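Remembering online: a study of family memorial pages
Project report by Thư Hứa and Trí Nghiêm

1. Aim
We wanted to find out how families use memorial pages in the months after a death, and whether visitors do more than read them. The idea came from a page Thư's cousins set up for their grandfather.

2. Method
We read 40 public pages on Flokora, all for people who had lived in Jendthorpe or Stetau. Between them the pages held 712 messages. We sorted each message as condolence, story, thanks or practical notice. Where we disagreed, we read it again together. Names have been left out of this report.

Trí also spoke to 4 people who look after a page. These talks took place in July and lasted half an hour or so.

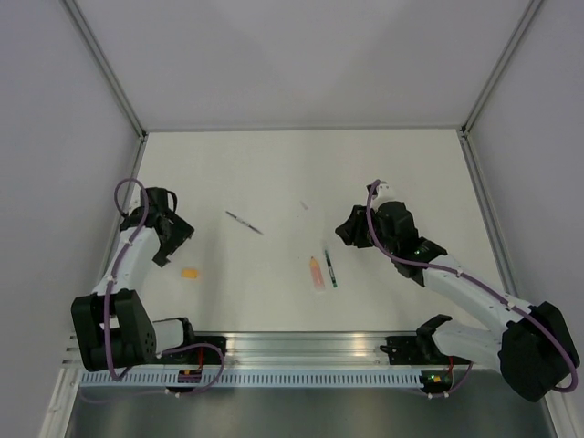
3. Findings
Most messages were short condolences. Stories were fewer but much longer, and they often came from old workmates or neighbours the family had never met. On 14 pages the family had asked for stories in the opening text, and these pages had more of them.

Activity dropped off after the funeral and picked up again on birthdays. Two of the people interviewed said they still check for new messages every evening.

4. Limits
We only read public pages. Messages in Vietnamese were translated by Thư, and some forms of address do not carry over well.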